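Driveck Worktop Cleaner, 1 litre refill

Home > Kitchen > Surface care > Stone and tile

I started selling this because I was fed up of buying it for myself in dribs and drabs. My own kitchen in Bumomcombe has pale worktops, and pale worktops show everything: tea rings, toast crumbs, that greasy halo that turns up round the cooker whether you've fried anything or not. I'd tried the supermarket sprays and they either smelt like a swimming pool or left a smeary film you could write your name in. Then a friend in Dondley gave me half a bottle of Driveck and that was that, I was hooked!

It's a plain, low-foam cleaner with a neutral pH, so no vinegar and no lemon. If you have marble you'll know why I bang on about this. Acid leaves dull little marks on the polish, and once they're in you can't wipe them off again (ask me how I know). I use it on stone, glazed tile, laminate and the fridge door. I wouldn't use it on bare wood or anything waxed.

How far it goes

The refill is a concentrate. You want 20 ml in a normal spray bottle, topped up with 200 ml of cold water. I used to slosh it in by eye and all that happened was that I had to rinse twice, so do use the little cup in the lid. One mix lasts me a good week of wiping down after every meal, and I am not tidy.

Scent

It comes in two: Plain, and Green Fig. Plain really is plain, there's a faint soapy smell while it's wet and then nothing. Green Fig is lovely but quite strong for the first few minutes, so I wouldn't do the worktop with it just before you roll out pastry. The Nikolaidis range used to include a lavender one as well. I've sold the last of those, sorry, please stop emailing me (I miss it too).

Using it round the small appliances

The bit of worktop I put off longest is always the bit with the toaster and the jars on it. My routine is to unplug everything, slide the whole lot to one end, spray the cloth and wipe towards me. Don't spray straight at anything with a plug on it. Then dry it with a clean tea towel and shove it all back. Tiles behind the counter get the same cloth, going along the grout lines.

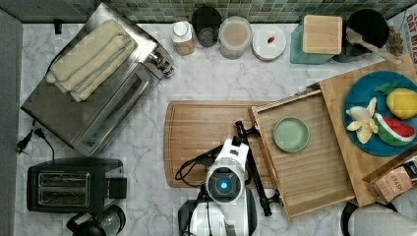
Delivery and returns

Orders go out from Bumomcombe every Monday, so if you order on a Tuesday you've got a bit of a wait, I'm afraid. Postage is a flat rate for up to 8 bottles. Unopened bottles can come back to me within the month, and if one has leaked in the post just send me a message and I'll pop another in the next lot.

What people have said

There are 1,357 ratings for this one now, which I still can't quite believe, and most of them are kind. The commonest grumble is the cap, which is stiff the first time. Grip it with a rubber glove and push down hard as you turn.

Goes well with: Driveck spray bottle (empty), waffle cloths, grout brush with the angled head.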